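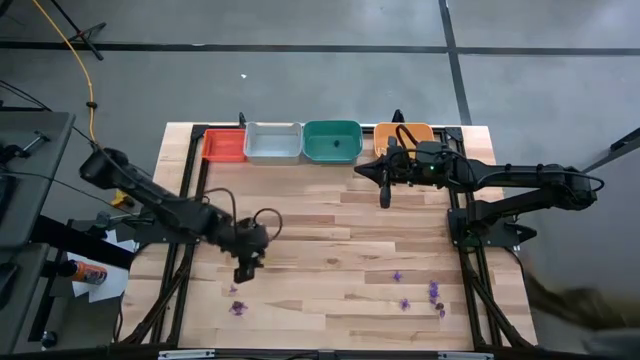 Bench with the four bins along the far edge, purple pieces scattered on the wood.

17/08/2004

Road noise logger, campus crossing on Tellovham Road

Went out in the morning to change the batteries in the logger by the crossing. The box was closed and dry inside, but the strap had slipped down the lamp post by a hand's width, so the microphone was looking more at the hedge than at the road. I put it back to the pencil mark and made the strap tighter. I do not know which day it slipped. The levels for the last nights should be treated with care until I compare them with the second box at Stusedard Hall.

The reason for this work, for colleagues who come to it new: the students' union wants numbers on braking near the crossing, after the accidents of last winter. We cannot measure speed with the equipment we have. We can only hear hard braking, and horns. I wrote this in the first letter to them and I will write it again, as in their newsletter it is still called "the speed survey".

Read out the memory in the afternoon. 23 events over the threshold. I listened to all of them with headphones, which took longer than I had planned. Result:

15 are brakes, quite clear
5 are horns
the rest I cannot decide. One could be a bin lorry, one is maybe a door. I leave them as "unknown" and do not force them into a class.

Most of the brakes come in the evening, between the end of the last lectures and the closing of the library. This is the same as in the June data, but in June there were exams and people walked at other hours, so I would not make too much from it.

Problem with the clock. The logger was 5 minutes behind my watch when I opened it. I set it right when I changed the batteries last time, so it loses time, or it stopped during the change and I did not notice. For the event list I have not corrected anything. The raw times are in the file, and the difference is written in the header. Please do not correct it in the file itself, otherwise we will correct it twice as in spring.

The driver from Sorrentino Coaches who stopped at the crossing told me that the bus drivers know this place well and that the bushes on the Cleltdale side hide people until they are already on the road. I stood there at the height of a car seat (on my knees, some students laughed) and he is right. From the kerb I could see the car roofs but not the bonnets. I made a sketch, it is glued on the next page. Somebody should ask the grounds office if the bushes can be cut before term begins in September. I will write the mail tomorrow.

Threshold: I am still not happy with it. With the present value we catch horns from the car park, which is not our question. If I go higher, I lose the softer brakes. I tried it on the old recordings with a step higher and two real brakes disappeared. So it stays for now.

To do:
new strap, with a rubber layer if the store has it
check the clock again after one night on the shelf
compare both boxes side by side, same post, one evening
ask the union not to print numbers before we have agreed on the text
spare batteries are finished, order more

Windscreen foam on the microphone is getting hard and small pieces fall off when touched. Still usable. The old one from the Stusedard box is worse.

Copied the data to the shared disk, folder "crossing", and a second copy is on the disc in my drawer.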